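4.2 Serving order and the problem of the second helping

Most of the literature on communal meals assumes that people eat when food is ready. Our respondents in Komari found this idea charming. At the gatherings we attended, food was ready well before anyone ate it, and the gap was filled with speeches, a search for the person who was meant to say grace, and a long negotiation over which table should go first. We call this gap the holding period. It is where most of the social work of the meal gets done, and it is missing from nearly every account we have read, including our own earlier one (Shemweta, section 2), which described a wedding lunch as if it had been served by a vending machine.

The holding period varied with the size of the event. At the largest, a church anniversary in Wona with 400 guests, it lasted long enough for two separate groups of children to be fed in secret. At the smaller lunches it was shorter but more tense, as there were fewer people to hide behind. Hosts told us that calling the elders first was a firm rule. They then listed seven kinds of guest who could be called before the elders, among them visiting choirs, anyone with a bus to catch, and the person who had paid for the meat.

Control over plates mattered more than control over food. A guest with a plate in hand has, in effect, been called, and we recorded several arguments about whether a plate picked up early had to be put back. Where the plates stood was therefore a decision of some weight, and hosts who kept them close to the head of the line reported fewer disputes - or at least quieter ones.
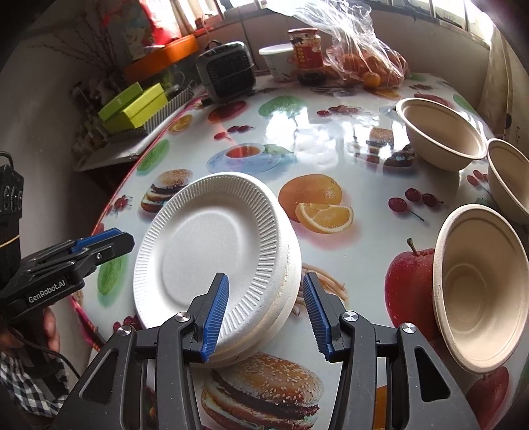 Figure 7. Stacked foam plates on a table with a food-print cloth.

Second helpings followed different rules. Nearly everyone we interviewed said that taking more was a compliment to the cook, and nearly everyone waited for somebody else to pay it first. In Wona the deadlock was usually broken by an uncle. In Gandix, where seconds were announced by name, it was broken by the cook, who could make an offer sound very much like an instruction.

Disposable plates complicate the matter, as a used one is seldom carried back to the line. Taking a fresh plate hides the fact of a first helping, at least from strangers. Respondents over sixty disapproved of this on grounds of waste. Younger respondents disapproved of it too, though in our field notes they did so while holding one. We return to the question of leftovers, and who may leave with them, in section 4.3.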